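Print
E-mail

2023-11-21

Every November my feed fills up with people announcing they've decluttered their whole house using the Ekness method. I tried it for 25 days. A thread, mostly grumbling.

If you've missed it, Ekness is the plan where you sort everything you own into 16 categories, then buy a matching container for each one. You'll notice the buying part comes in early. Day two, in my case.

The booklet says the average home holds 1,243 items that haven't been touched in a year. Which home? Whose average? I went looking for where the number comes from and found three blogs quoting each other and a shop page quoting the blogs.

And what's an item? Is a box of screws one item or eighty? If I own a deck of cards, have I got one thing I don't use or fifty-two? The booklet doesn't say. I wrote in and asked. I got a discount code.

Week one was clothes and I'll admit it went fine. Four bags to the op shop. But I've done that every spring for years with no method at all, just a bad mood and a free Sunday.

Week two was the kitchen. You're told to take everything out of every cupboard at once and "let it breathe". We ate toast for three nights because I couldn't get to the stove. The colander is still in the hallway.

Then there's the container question. Ekness recommends the Gallska range, which comes in colours so you can code your categories. Blue for tools, green for papers and so on. My neighbour's system is masking tape and a marker and she can find a tap washer in the dark.
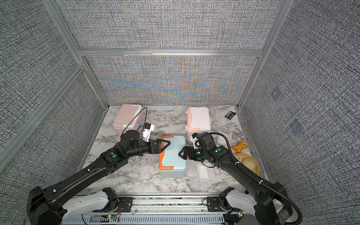
I priced the full set. Even on special it came to more than most of the stuff I'd be putting inside it. I own one decent drill. The rest of my "tools" category is Allen keys and a tape measure that won't go back in.

Somebody replied to say the lids are worth it because they keep the dust off. OK. But if a thing is gathering dust for years under a very good lid, weren't we supposed to be getting rid of it?

Same person says I'm "not ready to let go". Maybe so! But I notice the people who are ready to let go seem to have an awful lot of shelving.

The part that bugs me most is the before and after photos. The before is always shot at night with every drawer hanging open. The after is daytime, curtains back, bowl of lemons. My kitchen looks better with lemons too. I don't need 16 categories for that.

I looked for anyone who'd gone back after a year to see if it stuck. Found a long post from a bloke in Prombridge who did the whole program, kept it going 14 weeks, had a baby, and now uses the paper tub for bath toys. Most useful thing I've read on the subject.

Storage units are the other thing. The one on Buenaventura Road near us has put up a second building. If everyone's decluttering, who's filling that? I don't know the answer. I'd like to see someone ask.

To be fair, two bits I'm keeping. One is the rule about not moving a thing from room to room without deciding on it. The other is the shelf by the door for stuff that's leaving. Both free, both could've fit on a postcard.

Where it's left me after 25 days: a tidy wardrobe, a worse kitchen, and a shed I haven't opened because sheds are category 15 and I'd stopped by then.

Before anyone asks, no, I didn't use the discount code. It was only good if you spent over a certain amount.

If you've done it and it's lasted more than a year, I'd really like to hear from you. Photos at night, please, drawers open.

Print
E-mail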